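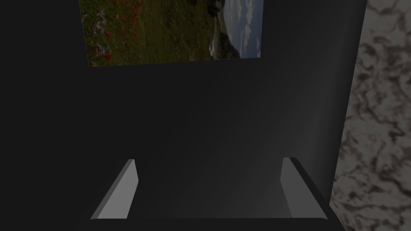 Buying a two-armed robot: your questions

I look after the equipment budget at Midonden, and since the February order went in I keep getting the same emails. I've put my replies on one page so you can stop waiting for me to find them!

Why did we spend money on simulation before buying any arms?

Arms are dear and mistakes with them are dearer. We set aside 16 weeks to try the bench jobs in a simulated room first - small tools on a shelf, a counter with plants on it, all the fiddly stuff - and I'd do the same again tomorrow. Junpei Kaneko wanted to go straight to hardware (he still does, bless him) but even he asked for a different gripper once he'd watched a few runs.
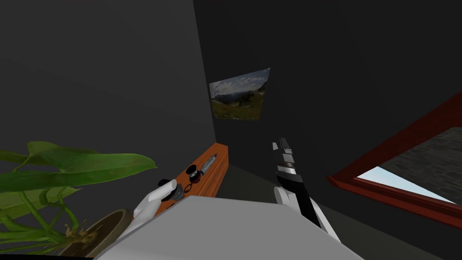 Reach was the other big one. We'd been pricing a fixed base, and the more time we spent on shelves and corners the more I wanted quotes for a base that moves. Ask for both, and ask on the same day, or you'll end up comparing last year's prices with this year's.

What should go in the budget besides the robot?

More than you'd like. I put down spare fingers, a decent computer, training for whoever runs it, delivery, and 30 per cent of the purchase price for everything I haven't thought of. Kazuhiro Hoshino thought that was far too much until the quote for floor work came in. Get the floor looked at early!

How much simulated running is enough?

We did over 200 hours and I stopped when the list of changes stopped growing. Yae Furukawa kept that list, and it's worth asking her for a copy before you start your own. 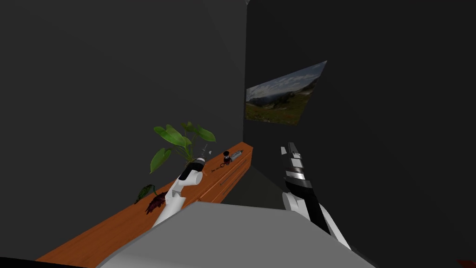

Both arms at the long counter, left gripper near the base of the potted plant.

Do the grippers come with the arms?

Sometimes, so read the quote line by line. Stasoron priced them separately for us and Rakik put them in the bundle, which made the totals look miles apart when they weren't. 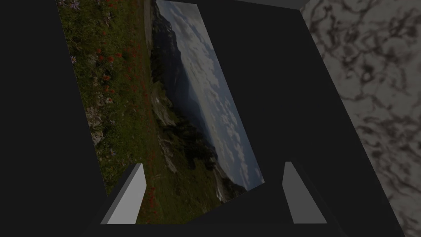 Can we lease instead of buying?

Leasing is fine if your project has an end date. Check who pays for repairs and what happens if you want to swap the gripper halfway through. Send me the draft agreement before you sign it and I'll go through it with you.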